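Speaker notes: Washing Up After a Community Supper
Talk for the Pitley Hall kitchen evening, Szu-yu Lo
Running time 25 minutes plus questions

Opening

Good evening. Thanks to Pitley Hall for the room and for the tea. My name is Szu-yu Lo and I have run the kitchen side of the Cendow Street supper for 4 years. Tonight is about the part after the food goes out. I'm going to talk about dishes: how they come back, where they go, how they get washed, and how they get put away so that the next group can find them.

(Check that people at the back can hear. Ask if anyone has a supper running now and how many they feed. Take two or three answers and move on.)

Some background. Our biggest supper so far fed 139 people. We have one double sink, one small commercial dishwasher and a back counter that is too short. We used to finish at eleven at night. Now we lock up at half past nine. We didn't buy any new equipment to get there. Most of the change came from moving things and from deciding who stands where.

Section 1. Where the dishes come back

In our old setup people carried their plates to the serving hatch. The hatch was also where seconds went out. So you had clean food going one way and dirty plates coming the other, in a space as wide as a door. Things got dropped and people waited.

We moved the return table to the far wall, next to the side door. It's a plain folding table with a plastic cloth. On it, left to right: a bin for scraps, a tub for flatware with soapy water in it, then space for bowls, then space for plates, then cups. People do the sorting for you if the order is obvious. If the scraps bin is last, they stack first and scrape later, and you get stacks with rice between every plate.

Put up a sign if you like. We had one and people read it about half the time. What they copy is the person in front of them, so I ask two of the helpers to return their own dishes early, the right way.

(Pause. Someone usually asks about paper plates. Short answer: we tried them for one season, the trash cost us more than the dish soap, and soup doesn't work in them. Come back to it at the end if they want more.)

Section 2. The bowls

I want to spend a few minutes on bowls, because they gave us the most trouble. Plates are easy. A plate from one set will stack on a plate from another set and nobody minds. Bowls won't do that. If the sides are even slightly different they jam together or they rock, and a rocking stack will go over when someone bumps the shelf.

We started with donated bowls, every shape you can think of. I counted 81 of them one afternoon in September and could make only a few stacks that stood up straight. So we gave most of them away and settled on one plain round shape. 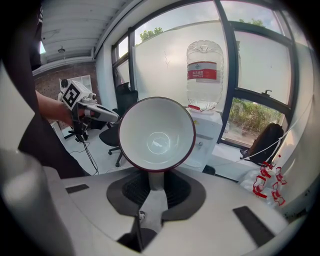 Things to look for if you are buying or accepting bowls. First, a foot ring that isn't too rough underneath. Rough rings scratch the bowl below and the scratches hold stains from tomato and turmeric. Run your thumb around it before you say yes. Second, weight. A full stack has to be lifted by the smallest person on your team. Third, check that it drains in your dishwasher rack. Some deep bowls sit too flat and come out with dirty water in the foot. Bring one home and run it before you take the whole box.

Chips: we throw out any bowl with a chip on the rim. No discussion about it at the sink. There is a box under the counter, it goes in the box, and I look at the box once a month.

Section 3. The sink

Three people. More than that and they are in each other's way, at least in a kitchen our size.

Person one scrapes what was missed and rinses. Person two washes or loads the machine. Person three dries and stacks. Swap after half an hour. The rinse job is the hard one on the back, so don't leave the same person there all night because they are too polite to ask.

Change the wash water sooner than you think. Our rule is that if you can't see the bottom of the sink, you drain it. Glasses and cups go first in fresh water, then flatware, then bowls and plates, and pots last. We soak the pots from the minute they are empty. Whoever serves the last portion takes the pot to the sink and fills it. That one habit saved us almost 3/4 of an hour.

The dishwasher: ours takes a few minutes a cycle and it's tempting to put everything through it. We use it for cups and plates and wash the rest by hand while it runs. Knives and wooden spoons never go in.

(If time is short, skip the next paragraph.)

On drying. Health rules vary from place to place, so call your own county office and ask. We air dry where we can. We bought two tall racks secondhand from Tsao Restaurant Supply when they were clearing out their back room. Where we do use towels, we use a clean one for every few stacks and they all go home in one bag with one person. I used to let people take a couple each. We lost a lot of towels.

Section 4. Putting away

The hall is used by other groups. Whatever we put away, somebody else has to find, and the other way around. For a long time every group had its own idea of where things lived.

What we did was tape. Masking tape on the front edge of each shelf, with the name of the thing in thick marker. Bowls, plates, cups, big pots, lids. Then we left it for a few weeks and let people complain. The lids moved twice. The big pots moved down to the bottom shelf, where they should have been all along. After that we replaced the tape with printed labels.

Keep stacks low. Ours are no higher than a forearm. Heavy things go at waist height or below, and nothing breakable goes above the door side, where the broom hangs.

The Hatska Choir keeps its coffee cups in the same cupboard, on the top left shelf. They have a green label and ours are white. We haven't had a mix-up since the colors went on.

Section 5. Closing up

Hand out the checklist now. Both sides are the same, one to keep and one to tape up.

Read through it quickly:
Return table wiped and folded
Scraps bin emptied, new liner in
Sinks drained, strainers cleaned
Dishwasher off, door left open
Racks back against the wall
Towels in the bag, bag with a named person
Side door locked, then the main door

Questions

Likely ones: paper plates (see section 1), gloves (yes, keep two sizes), what soap we use (the plain kind, bought in the large jug), how to get people to stay and help (ask them by name before they sit down to eat).

Chairs need to be stacked by nine. Leftover checklists go on the table by the coat rack.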